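Inicio | Barrios | Cultura | Comer y beber | Agenda

Este sitio utiliza cookies propias y de terceros. Si continúa navegando, acepta su uso.

El mercado de Drumedton vuelve a abrir de noche, y esta vez con los hornos encendidos

¡Por fin! El mercado cubierto de Drumedton recupera en abril sus noches de cocina abierta, y el barrio lleva semanas hablando de poco más. Las puertas se abrirán a las siete de la tarde y los puestos seguirán sirviendo hasta la medianoche, con el pasillo central convertido en un comedor larguísimo para 554 personas sentadas (y bastantes más de pie, si se repite lo de la última edición).

La encargada de montar todo esto es Benvinda Serrano, que lleva la panadería Mendes desde que la heredó de su tía y que habla de masas con una alegría contagiosa. «Queremos que la gente pruebe cosas que no cocina en casa y que se lleve la receta en el bolsillo», cuenta entre bandeja y bandeja. Su equipo prepara 2000 rosquillas para la primera noche, glaseadas a mano con remolacha, frambuesa y una versión de hibisco que ya hemos probado y que está buenísima, ácida y muy perfumada.

Pero no todo va a ser dulce. Dimas Pasaribu se ocupará de las verduras y ha elegido la berenjena como protagonista: asada entera sobre brasa, en puré con ajo negro, frita con miel y también en un sambal picante que aprendió de su abuela. Ha encargado 700 kilos a las huertas de la ribera, y promete que no sobrará ni uno.

Wing-yan Chien, por su parte, llevará el puesto de caldos, y Neema Ondieki estrena un rincón de especias donde se podrá oler, machacar y mezclar. ¡Qué ganas de meter la nariz en esos morteros!

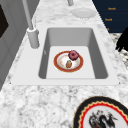
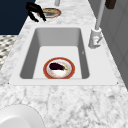 Una berenjena sobre un plato de borde rojizo.

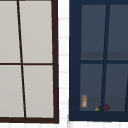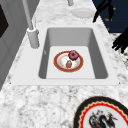 La entrada cuesta 2 euros e incluye un vale para la primera tapa. Los menores entran gratis, y habrá un taller de glaseado para ellos a las ocho, en el antiguo puesto de flores. La sala Flarnine, justo enfrente, pondrá la música: percusión al principio y, ya más tarde, un repertorio de boleros que el año pasado acabó con medio pasillo bailando entre las mesas.

Los bancos y las mesas corridas los presta el taller de carpintería Stivwood. Sanne Jansen, su responsable, anima a quien quiera echar una mano con el montaje a pasarse por la puerta norte a partir de las cuatro de la tarde, con guantes y ropa cómoda. Al terminar se cena juntos, antes de que llegue el público.

Contacto | Aviso legal | © Todos los derechos reservados | Volver arriba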